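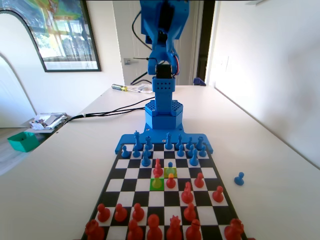 Mellwood Robotics Club — Chess Arm Team
Builder's Guide, Section 2: Setting Up the Board and Teaching the First Moves

Welcome to the fun part! By now your arm is printed, wired and answering commands from the Wolix control program. In this section you'll line it up with the board and get it moving pieces. Set aside an afternoon, and bring a partner if you can.

Before you start
You need the finished arm on its mounting plate, the chessboard, both sets of printed pieces and a screwdriver. Power stays OFF until step 4.

1. Put the board on a flat table and slide the mounting plate up against its far edge. The arm stands behind the blue pieces, so a person playing red sits across from it.

2. Push the plate and the board together until there is no gap, then tighten the plate screws a little at a time, switching sides as you go.

3. Run the power cables out behind the arm, away from the board. Let the servo wires keep some slack. A wire pulled tight will fight the motor on every turn.

CAUTION: Keep hands, sleeves and hair clear of the arm whenever it has power. The shoulder can swing fast on start-up.

4. Switch on the power and choose Home in Wolix. The arm should rise and stop over the middle of the board. If it leans to one side, switch off and reseat the servo horn.

5. Choose Corners. Guide the arm to the center of each corner square and press Save. Marius Chiriac wrote this routine and it's wonderful — it works out the other squares for you.

Note: If you bump the table after this step, do the corners again. It only takes a minute.

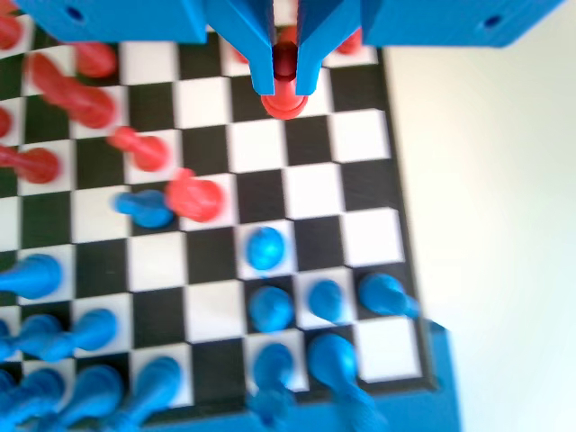

6. Set the grip height. This one number decides whether a piece gets carried or knocked over, so take your time with it. Start with a pawn and lower the gripper in small steps. You want the fingers on either side of the round head, with the collar and base showing just below the tips, as with the red pawn here. Save that height as PAWN, then repeat for the taller pieces under their own names.

7. Close the fingers slowly until the piece stays put when you nudge it. Our first build, Roman, squeezed so hard that the motor got hot, and Marit Haugland had to swap it out the night before the December open house. Gentle is plenty!

8. Try a lift: up, over one square, down, open. Repeat it on squares near the arm and squares far from it. If only the far ones miss, go back to step 5.

9. Play a short game. Take captured pieces off the board by hand for now; Section 3 covers teaching the arm to do it.

Write your saved heights inside the cover of the team notebook, next to the name of your build.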